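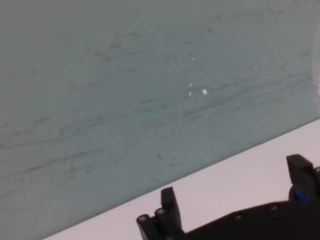

Grey-green, with streaks.

February 2018
Posted by the author of this blog

Last week another leaflet came through my door, the third this winter, and it had on the front a large photograph of a harbour with fishing boats and white cottages. Over the photograph was written "Keep Tradavlow for Tradavlow People". I have lived in Tradavlow for 17 years and I know our harbour quite well. The harbour in the photograph has a lighthouse on a long stone pier. We have no lighthouse. We have a small wall with a lamp on it, and the lamp belongs to the sailing club.

I did not come to this country with strong opinions about its local politics. Where I grew up, the council was a building where you stood in a queue to get a stamp. When I first received a paper asking for my vote in the district elections, I kept it in the kitchen drawer for two weeks, because I thought there must be a mistake. A neighbour explained to me that as an EU citizen I can vote for the council but not for the Parliament. Since then I have voted each time, and I read all the leaflets, also the bad ones.

This one is a bad one. It says on the inside page that "outsiders" are taking the homes of local families, and that the new flats on Grandbridge Road will be "given away". I went to the library and asked to see the planning papers, which any person can do. It took me most of a morning. The scheme has 187 homes. Most are for ordinary sale at a price which I cannot pay, and I think my neighbours cannot pay it either. The part for rent goes to people who are on the district housing list and who have a connection with the district, by work or by family. It is written there very plainly, on the second page of the summary.

So who are the outsiders? If somebody buys a flat by the sea to use it for 2 weeks in the summer, perhaps this is a fair question to discuss. I would even go to a meeting about it. But the leaflet does not speak about holiday flats at all. It speaks about "communities who do not share our way of life", and I understood very well that this sentence was about people who have a surname like mine.

I should say also something about the other side, because I do not want to be unfair. The people who are now in charge at the district have not helped. They put the consultation on the website in the middle of the summer holidays, under a title that I had to read several times, and they closed it before the schools were open again. When people asked questions about the doctor's surgery and the parking, they got an answer with a lot of words and no number in it. If you do not tell people what is going to be built at the end of their road, then somebody else will tell them, and he will tell it in his own way.

The petition against the flats has 918 signatures now, so the local paper writes. I know a few people who signed it. One is worried about the traffic by the school, and she is right, that corner is dangerous already. Another one signed because he was asked at the door and it was raining and he wanted to go back inside. I don't believe that all these people agree with the leaflet, but the leaflet prints the number in large letters as if they were its members. I find this more dishonest than the lighthouse.

I have written to the district and asked two things: when the traffic report will be published, and whether there will be a public meeting before the decision in April. I got an automatic reply with a reference, and after that nothing. I will write again. I have also sent a letter to the local paper, in which I tried to be short. They cut it even shorter and they took out the part about the surgery, but they printed the rest, and a lady at the bus stop told me that she had read it. She did not say if she agreed.

If you live here and you have the same leaflet on your table, please ask at the library desk for the Grandbridge Road summary. It is in a blue folder and it is not difficult to read, even for me. You cannot take it home, but the photocopier was working when I was there.

Comments are open as before. I will not publish the ones with insults, in any direction.

Last updated: two corrections to spelling, and the sentence on the housing list made clearer.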